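Gumeo Opens Second Collection Room for Hand Demonstrations, Beginning With Shoelaces

FOR RELEASE 11 June 2025

Gumeo announced today that it has opened a second room for recording hand demonstrations and has begun work there on a new set of examples, named Batonent. The set is intended for training learning systems that handle soft and flexible objects. Its first part is devoted entirely to shoes with laces.

Batonent will be prepared jointly with Drivstead, which builds two-armed machines for packing and sorting work. Gumeo is responsible for the recording, review and labeling of all demonstrations. Drivstead will train control software on the finished material and report the results to Gumeo at regular points during the project. The agreement between the two companies runs through December and may be extended by mutual consent.

Over 1,181 demonstrations have been accepted into the set to date. Each one is a single attempt at a defined task, performed by a trained operator from start to finish and recorded without interruption. Attempts in which the operator loses hold of a lace and recovers are kept and marked as such. Attempts with missing tracking data are removed.

Laces were selected as the first subject after a review of requests received by Gumeo over the past year. Rigid items such as boxes, bottles and cups are well represented in the material already available to developers. Cord, ribbon and lace are less common. A lace has no fixed shape, it changes position each time it is touched, and it is often hidden by the fingers that hold it. A system that is to work with such an item needs to be shown many different starting positions and many different ways of dealing with them.

For this reason the operators follow a written task sheet but are given no fixed order of finger movements. The sheet states the starting condition of the shoes and the condition in which they should be left. How the operator gets from one to the other is a matter of personal habit, and the variety that results is considered part of the value of the set. Left-handed and right-handed operators are scheduled in turn.

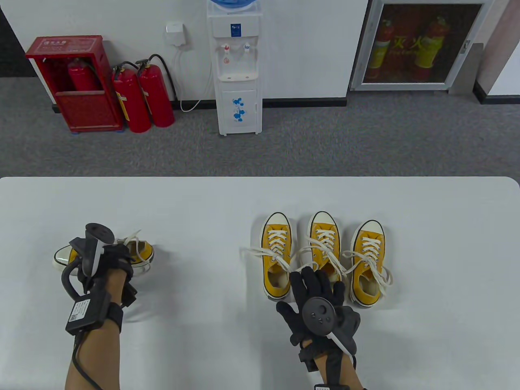
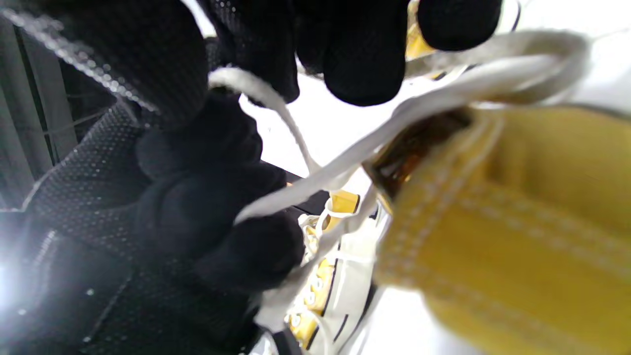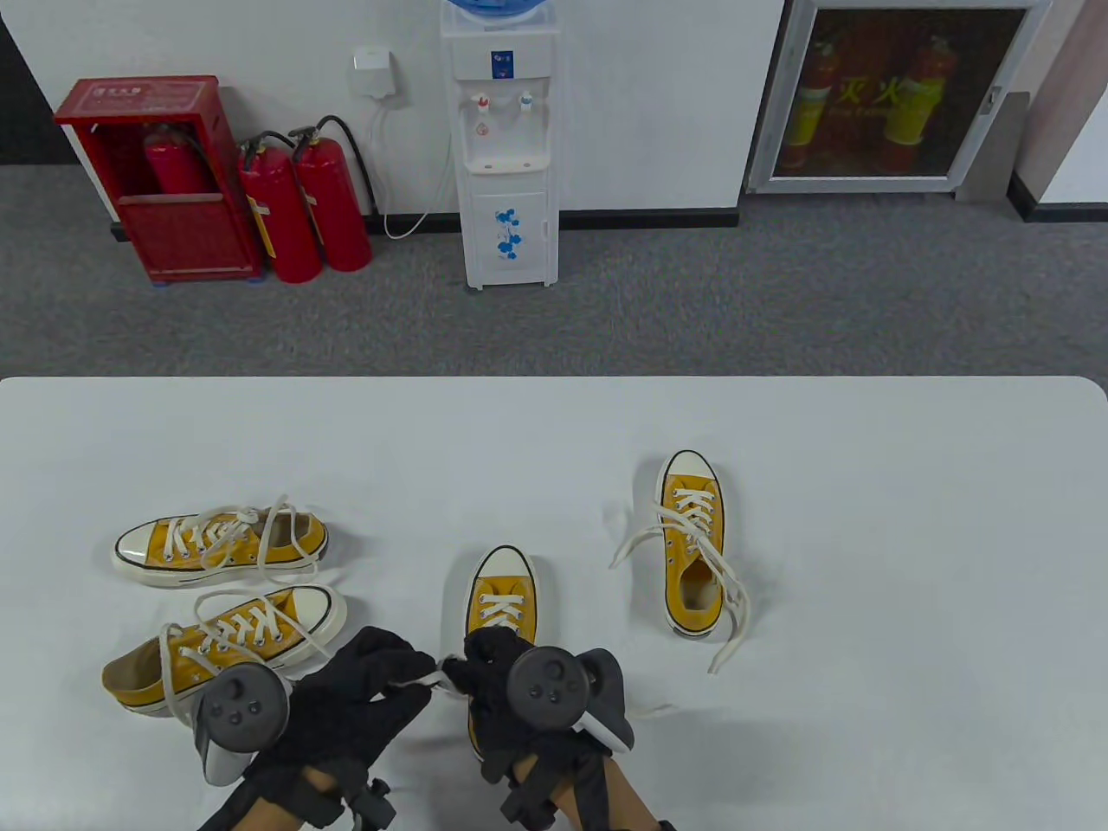

Yellow canvas sneakers with white laces at the Batonent worktable. The first and third pictures are head-height views; the second is a close view from a hand-held gripper tool.

The task list for this part of the project contains 42 entries. They include picking up a shoe and setting it in line with others, turning a shoe from its side to its sole, drawing a loose lace end clear of the collar, evening the two ends, making a first crossing, and tying and untying a bow. Longer entries combine several of these steps. Operators are asked to complete the short entries before they are assigned the longer ones, and each operator records a practice session that is not included in the set.

Position data for both hands is recorded together with video. The views are aligned in time during processing, so that a developer may study the same moment from more than one viewpoint. Gumeo considers the close view to be of particular importance in lace work. From head height the operator's own hands frequently cover the point of contact, and the path of the lace between the fingers can be lost for several seconds.

Processing is carried out with Yusuf, the review software developed by Gumeo for its earlier collections and now in its second major version. Yusuf checks each recording for gaps, compares the clocks of the separate devices, and places recordings that fall outside the permitted limits in a queue for human review. Reviewers then mark the beginning and end of each step and assign a short written label. Every recording is labeled by 2 reviewers working separately. Where their labels differ, the recording is returned to both before it is released.

The labels are written in plain language. A typical entry reads "right hand holds heel, left hand pulls lace to the left." Drivstead asked for this format in place of numeric codes so that its engineers could search the material directly, and Gumeo has adopted it for all new collections. Older collections will be converted as time allows.

Operators receive 8 hours of instruction before their first recorded session. Instruction covers the fitting of the hand equipment, the start and stop signals, the task sheet, and the handling of shoes between attempts. Sessions are limited in length and include scheduled rest periods. Operators may end a session at any time without giving a reason, and material from a session ended early is reviewed in the same way as any other.

Under the terms of the agreement, faces are not recorded by intention, and any recording in which a face appears is withheld until the relevant portion has been removed. Sound is not kept. Operators are identified in the released files only by a number, which is replaced with a different number in each collection.

The first release of Batonent will be made available to Drivstead and to other licensed users in December. It will contain the video views, the hand position data, the step labels and a written guide to the task list. A smaller portion will be offered without charge to universities and public research institutes, subject to a signed statement of use. Applications for the free portion will open when the guide is complete.

Gumeo expects to continue with further soft goods once the lace tasks are closed. Drawstring bags and folded cloth are under study. The order in which they are taken up will depend on the results reported by Drivstead, in particular on whether a system trained on one kind of shoe is able to carry out the same steps on another. Footwear in other colors and with other closures will be added before that question is tested.

The first collection room remains in use for the company's existing work on kitchen items and hand tools. Schedules for current customers are not affected by the opening of the second room, and deliveries already agreed upon will be made on the dates stated in their contracts.

About Gumeo
Gumeo records, reviews and licenses demonstrations of manual work for developers of learning systems. Its collections are used in the training of robot arms, two-armed machines and gripper tools.

About Drivstead
Drivstead designs and builds two-armed machines for packing, sorting and light assembly.

Requests for the task list, the license terms or a sample of the Batonent labels may be sent in writing to the Gumeo press office.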